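Ticket 1646 – Posis two-arm bench kit, trial unit
Subject: Right arm slips off frame edge during two-handed lift
Opened by: Mereana Cosgrove, Norkex
Assigned to: Hemi Paewai, Trurkik support
Priority: Normal
Status: Closed, with one item passed to product
Opened: July 22, 2021

Mereana Cosgrove wrote:

We have had the Posis kit on trial since January and are deciding whether to buy it. The job we care about is handling framed boards. Each arm takes an edge, they lift together, turn the board and set it back down. Small parts have been fine. The boards have not.

What happens: the left arm takes its grip and holds. The right arm moves in, reports "grip closed," and as soon as the lift starts the edge comes out of its fingers. The left arm keeps going for a moment and then the controller stops both with a load mismatch warning. No damage to the arms. One frame has a chipped corner.

The board starts at an angle on the table, with one corner close to the front rail. We start it that way on purpose, as our boards won't arrive square.
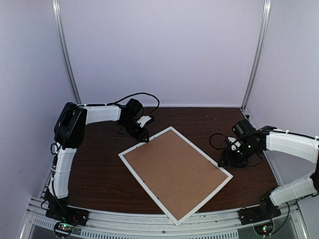
Settings at the time: lift speed 400, grip force 215, both as shown in the control panel. Controller restarted twice. Both arms homed before each run. It slips on most runs but not all of them, and I can't find a pattern. Evaristo Orlandini runs the bench in the afternoons and gets the same thing.

Please tell me whether this is a setting or a hardware fault. If it's hardware we would want it swapped before the trial ends.

Hemi Paewai wrote:

Thanks, Mereana. The load mismatch stop is normal when one arm loses the part, so leave that turned on. A few things to check first.

1. Power off and check the finger screws on the right gripper. They should be snug with no side play.
2. Power on and run the finger test from the service menu. Send me the result line.
3. Run the approach only, with no lift, and pause before the fingers close. Save the wrist camera view at that point.
4. Confirm which grip profile is loaded. The name is on the second line of the status page.

Please don't raise the grip force yet. A higher force on a bad contact will chip more frames.

Mereana Cosgrove wrote:

Screws were snug. Finger test passed on both arms. The profile is "flat part, general," which is what it shipped with. I never changed it.

Wrist view from step 3 is below. I paused before the close and left everything else alone.

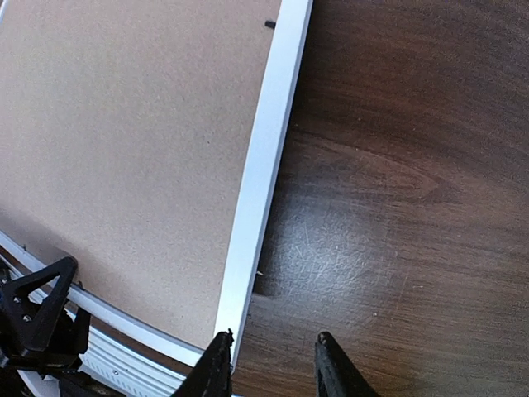 Wrist camera, paused before close. Frame edge and both fingers in view.

When I let it continue from there, the status said closed and the lift failed again. Evaristo thinks the left finger is coming down on the frame instead of beside it. I could see it either way from that view.

Hemi Paewai wrote:

I agree with Evaristo. In your view the left finger is over the lower end of the edge, near the corner, and the other finger is over the wood. For a clean grip you want one finger on each side with the edge between them. If a finger stops on top of the frame, the motor sees resistance and the controller can take that as a closed grip. That would fit what you are getting.

I also don't like how close to the corner it is. The general profile picks the nearest reachable point on an edge, and with the board turned like yours, the nearest point can be the corner. It was written for small trays.

Please try the following:

1. Load the profile called "long edge." If it isn't in the list, update the profile pack from the service menu.
2. Set corner margin to 700. The default in that profile is lower and is meant for smaller frames.
3. Leave the grip force at 215.
4. Redo the hand-eye calibration on the right arm only.
5. Run the approach with no lift, then the full lift at half your present speed.

Allow for a lot of bend near the corners of the wrist view when judging position by eye. Straight edges will look curved there. The software corrects for it if the calibration is good.

Mereana Cosgrove wrote:

The long edge profile was not in the list. The update failed the first time with "pack not signed." Tayla Stubbs in our IT group found that the controller clock was wrong. She set it and the update went through. You may want to put that in the manual – the message doesn't mention the clock at all.

Calibration finished without errors. I then ran the approach and paused it before the close, as before. Saved this one from the right wrist as well.

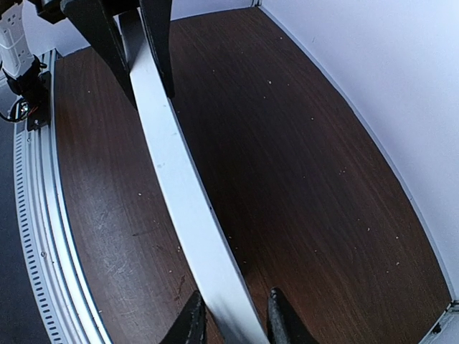
With the fingers on either side like that, I was happy to let it close. Lift at speed 200 held. Put the board back at the first angle and it held again. Evaristo turned the board the other way and had one slip, which went away after he cleaned the finger pads. We went back to speed 400 at the end of the day and had no slips.

Two questions:

a) Is there a way to make the controller refuse the lift when a finger is sitting on top of the part? "Grip closed" was wrong every time and we had no way to know.
b) Do the finger pads wear out? Ours are rough to the touch and I don't know if that is how they should be.

Hemi Paewai wrote:

Good to hear. On (a), yes, partly. In the long edge profile there is an option called "check closed width." Turn it on and enter the thickness of your frame edge. If the fingers stop wider than that, the lift won't start. It is off by default. It should have been on in a trial kit for this kind of work, and I have told Nikau Henare in product so.

On (b), the rough surface is normal. Replace the pads if they go smooth or start to peel. Wipe them with a dry cloth, no solvent.

I have added the clock problem to the known issues page. Nikau is also looking at the wording of the error.

Mereana Cosgrove wrote:

Width check is on. I laid a frame edge down badly on purpose and it refused the lift, so that works. The message it gave was clear.

For our review I will record this as a setup problem and not a hardware fault. The shipped profile was wrong for the job we described on the order form, and that will go in too. We are comparing with the Ayala kit next and I will let your sales side know where we land. You can close this.

Hemi Paewai wrote:

Closing. Default for the width check moved to a product request under Nikau Henare. Reply to this ticket if the slip comes back and it will reopen.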